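Where does a power strip live when the table is in the middle of the room?

Posted by Vilgot Fjeld in August
5 replies, 2 hidden for advertising

My wife and I both work from home now, at the same table. We used to have separate desks in separate rooms, but one of those rooms became a bedroom for a person who is very small and owns more furniture than we do. So it's one big table, out in the room where we can get at both sides, and we sit across from each other like two people negotiating a treaty.

The table is fine. I like the table. It's white, so it shows every pencil line and every crumb, and I've learned to wipe it down at 9 at night when the light is low enough that I can't see what I missed. I keep being told to get a desk pad. I have a desk pad. The crumbs go under it.

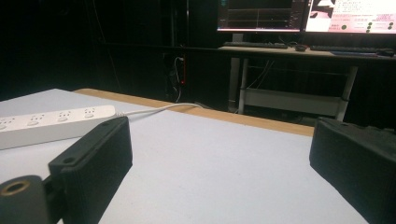 White top, looking toward the back of the room.

My problem is electricity. The outlet is in the wall and the table isn't against a wall. What needs power on a normal workday: two laptops, one monitor, a lamp, a phone charger that we both claim, and a label printer my wife uses for her side business and that draws power the way a cat draws a bath, meaning rarely and with a lot of noise.

I've tried the strip on the floor. I kicked it. I've tried it on a chair, which worked until somebody wanted to sit down. I've stuck it underneath with double-sided tape from Pelupessy, the heavy kind with a picture of a brick on the package. It held for most of an afternoon and then let go during a call with my manager. He thought I'd fallen.

What I'd like to know is whether to mount it underneath, mount it along an edge, or give up and leave it on top. I rent, so nothing can go into the floor or the walls. The table is mine and I'm willing to put screws in it, though I'd rather put in the right ones the first time. I'd also like to keep the cord from crossing the path to the kitchen, where it has so far caught me, my wife, and a man delivering a couch.

I did look at one of those pop-up outlet towers, the Gritier. It costs $175 and rises out of the desk when you press it. I don't need my outlets to make an entrance.

A couple of people asked in the comments what kind of strip it is. It's the plain white kind with four sockets in a row and a little tab with a hole in it at one end. I'd always assumed the tab was for hanging it up in the store.

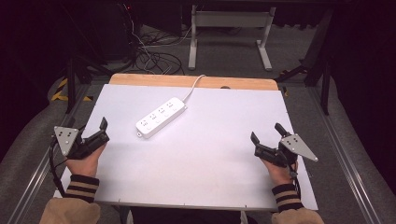 Home Office > Cords and Power

Babatunde Bassey
Marked helpful by the poster

Your tab is for a screw. Use it.

I've set up a fair number of these for people who put a table in the middle of a room and then noticed where the outlets were, which is always the order it happens in. My own is a former dining table, and I went through the chair stage too. Mine was a nice chair.

Mount the strip under the table, toward the side where the cord will leave. Under the edge is better than under the center. You want to be able to reach up and find a socket by feel without getting down on your knees, and you want your knees to be able to live there without finding a socket. A hand's width in from the edge works for most people. If your wife sits with her legs crossed, ask her first, or you'll be moving it by dinner.

One screw through the tab won't hold it on its own. Flip the strip over and see if it has keyhole slots on the back. A lot of them do. If yours does, lay a piece of paper over the back, rub a pencil over the slots to get the spacing, tape the paper to the underside of the table and drive your screws through the marks. If there aren't any slots, get two saddle clips wide enough for the body and put the screw through the tab as well. Never drill through the strip itself. I'd hope I didn't have to type that, but I've seen one.

Measure the thickness of your tabletop before you buy screws, then buy ones that are clearly shorter. This is the part people skip. A white table with a screw point coming up through it is a sad thing, and you'll put your forearm on it every day until you move out. A bit of masking tape wrapped on the drill bit shows you where to stop. If the top is one piece sitting on another, as some of these are, check that they're fastened together before you hang anything off the lower one.

For the cord, take it from the strip along the underside to the nearest leg, down the leg with hook-and-loop ties, and then across the floor by whatever route has the fewest feet on it, even when that route is longer. If you can shift the table so the good leg faces the outlet, shift the table. Where it does have to cross open floor, get a rubber cord cover, the low ramp-shaped type. Don't run it under a rug. The rug hides the wear, and it lets the cord heat up where you can't see it.

If the cord isn't long enough, buy a strip with a longer cord. Don't plug a strip into an extension cord or into another strip. That's also my answer to your label printer, which I can hear you planning to add a second strip for. Unplug the lamp when you print. Or let the phone charge in the kitchen like everybody's phone used to.

Leave some slack at every device, too. People make it all beautifully tight and then pull the monitor forward to clean behind it, and down comes the whole thing.

Afiq Majimbun

just leave it on the table?? I don't get the obsession with hiding everything. Mine has been on the table for years and I can see if it's on or off and I can plug stuff in without bending over. My back is not what it was.

Also if you had black furniture you wouldn't have the crumb problem. You would have the dust problem, but that's slower.

only tip I have is keep it away from where you put your coffee. I moved mine after the second mug

Prasetyo Sutanto

I'd split the difference. Afiq isn't wrong about reaching it, and Babatunde isn't wrong about anything that I can find, though I did try.

What we ended up with at the Plutetton reading room, where the long tables also sit nowhere near a wall, was a shallow wire tray hung beneath the table along the back edge. The strip sits in the tray and so does all the extra cord, including those fat charger blocks that never fit next to each other and have to go in with a gap in between. You can take it out and clean it. You can also swap the strip for another one someday without filling old screw holes, and I've filled enough of them to have views on filler.

The trouble in your case is that you sit on both sides, so you don't have a back edge. You have two front edges. I'd hang the tray down the middle, a little toward whoever has shorter legs, and then bring one short extender up for the things that get plugged and unplugged all day, meaning the phone. Everything else stays put. When I watched what I plugged in over a week, it was the phone, the phone, and a drill battery once.

(Before Babatunde gets here: I mean a charging cable, the USB kind, with the charger down in the tray. I don't mean a second strip.)

As for trays, the Rarkau one clamps on and needs no screws, which sounds ideal and is fine if your table has a lip for the clamp to grab. Check with your hand. If there's a frame or a rail running right along the underside, the clamp won't seat and you'll be driving back to the store with a receipt you've already lost. The screw-on trays are cheaper and take ten minutes, plus the time it takes to find the drill.

On the crumbs: damp microfiber cloth, then a dry one, and the pencil comes off with a plain white eraser. Don't use the scrubby sponge. It does take the pencil off. It also leaves a dull patch that catches the light from exactly where you sit. I'm looking at mine now.

Babatunde Bassey

The tray is a good call. I withdraw nothing about the screws.

Vilgot Fjeld

Thanks, all. I turned the table so one leg faces the outlet, and the cord no longer goes anywhere near the kitchen, which my wife says she suggested back when we moved in. I have no memory of this but I've been shown the text message.

Going with a screw-on tray down the middle. There's a rail along the underside, so the clamp version was out. I've measured the top and bought shorter screws. Then I measured again and went back for even shorter ones. The phone charger has been assigned to her side after brief talks.

Afiq, I respect the second mug.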